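Juver Office Recycling Project
Progress report to the Troser Fund
March 13, 2016
Prepared by Lizelle Masilela

This report covers the second stage of the grant. Spending to date is $600 of the $2,000 awarded, mostly on bins and printed signs. The rest is set aside for the Gebreyes building, where work starts in April.

Sorting at the table
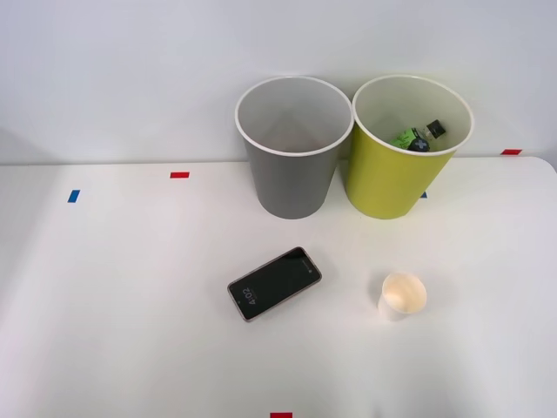

Staff told us early on that they were unsure what went where, so we settled on one pair of bins and kept to it. Gray is for general waste and yellow-green is for drink bottles. The two are nearly the same size and shape and stand side by side at the back of the table, which leaves the front clear for whatever people put down, such as a phone or a paper cup. Both have wide open mouths and no lids. We tried lidded bins at the Dranov site and people left their bottles on top of them.

Paper cups are still a problem. The hauler does not take them with bottles, and for now they go in the gray bin. Perihan Aydoğan has asked two other haulers for prices on a separate cup collection. One has answered, and the price was more than we can cover from this grant.
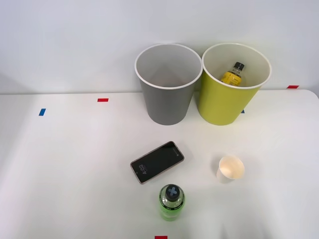
The short training talks are finished. We held seven, each lasting 20 minutes, and attendance was better in the mornings. Two departments asked for a repeat for new hires - we will fit those in before the Gebreyes work begins.

The table layout was agreed with the building manager and will be used for the remaining floors.

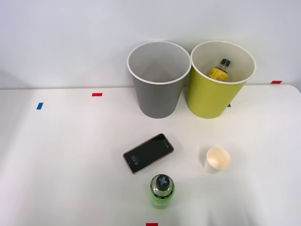

Gray and yellow-green containers at the back of the table, with a bottle in the yellow-green one.

Bottles

Drink bottles make up most of what we collect. The main question from staff is whether caps and labels need to come off. Our hauler accepts bottles with both left on, but they must be empty. Half-full bottles are the most common reason a bag is refused, and the new signs will say so in larger type. 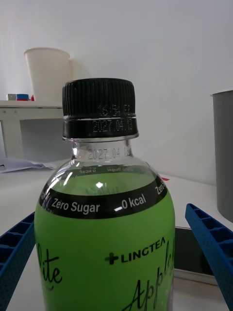 Drink bottle with black screw cap and green label.

Next steps

Order bins for Gebreyes, reprint the signs, and get the last hauler's price. We do not expect to ask for a change to the budget.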